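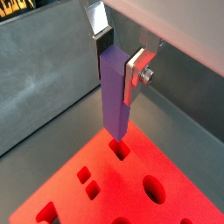 Grillon foam shape sorter — quick review

Writing this in between school runs so bear with me. Bought the Grillon sorter in December for my youngest, and it's had six months of hard use now. My sister-in-law Eimear asked if it was worth getting, so this is mostly for her.

Short version: yes. Mostly.

What I like. The color. Very red, can't lose it on a rug. The foam board is quiet too — we had a wooden sorter before from Darnville and the noise on a hard floor was something else. Foam doesn't do that. Drop it, kick it, fine.

The purple square block is the favorite here. Long, easy for a small hand to hold up at the top and steer down. It was the first one my daughter got on her own. If your kid is just starting, put the rest in a drawer and hand over that one and the square hole. Then the round one. Leave the star for weeks.
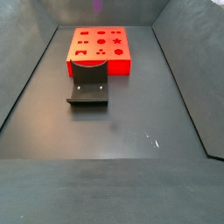 Nine holes is plenty for the age. Star took ages, the three-lobed one took longer, and she stil tries to put the wrong piece in the big rounded one at the front. The double slots are the meanest. Two little slots next to each other, and there's a pair at the back and another pair in the middle row on the left, so she goes for the wrong one every time. Kieran says that's the point of the toy. Fine, he can sit with her then.

Gripes. Fit is uneven. Square drops in nicely, oval needs a shove. Foam picks up every bit of fluff in the house. A damp cloth gets it off the top but not out of the holes, I use a cotton bud. And no bag or box for storing the blocks, which at $19 is a bit cheap of them. Ours live in an old bread tin.

Also the sheet that comes with it is useless. One side of tiny print and a parts number, 3412, which I only know becuase I had to email for a replacement block. Took 8 days, no charge, nice enough people.

Would I buy again? Yes, and I have — second one went to Funmilayo's twins. They fight over the star.

4 out of 5. Lose the fluff and it's a 5.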